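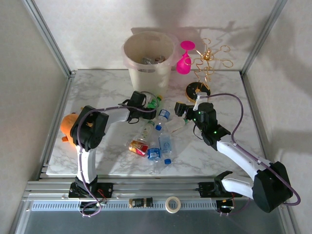

Several users of the earlier issue of this guide reported that empties went into the bin with their caps on and came back from the collection point unsorted, and asked whether the cap should stay on. It should, provided the bottle has been emptied and flattened first. The steps have been rewritten to make the order plain.

Section 7. Clearing bottles and cans from a tabletop

Applies to: Willside open-top wastebaskets, used with Vedo 200 liners or with no liner.

Before you start

Check what is already in the wastebasket. If it holds general rubbish, such as paper or food scraps, empty it before using it for recycling. A translucent basket can be checked from the side.

Move ornaments and drinking cups away from the clearing area. Wire ornaments with open branches catch on liners and tip over easily.

Procedure

1. Stand the wastebasket at the back of the table or on the floor beside it.

2. Take out the cans first. Crushed cans may have sharp folds — hold them by the ends.

3. Pick up each plastic bottle by the middle. Start with those on top of the pile so that the rest do not roll.

4. Unscrew the cap and pour any liquid into a sink.

5. Press the bottle flat, then refit the cap. Leave the label on unless your collection service asks for it to be removed.

6. Place bottles in the basket base first. Stop when they reach the rim.

7. Wipe the tabletop with a damp cloth and dry it.

Note: Basket model 104 takes up to 7 flattened bottles. For larger amounts use the Grarkska floor bin (see Section 9).

Note: Silicone cups are not accepted with plastic bottles. Wash them and put them away.

CAUTION: Do not press down on the contents by hand. Use the Estrella lid press, supplied separately.

CAUTION: On marble, wipe up fruit juice and fizzy drinks at once. Acid marks the polish. Marble-patterned surfaces of other materials should be cleaned as their maker directs.

Emptying

Empty the basket when full, or every 2 days in warm weather. Rinse with cold water and leave it upside down to drain before fitting a new liner.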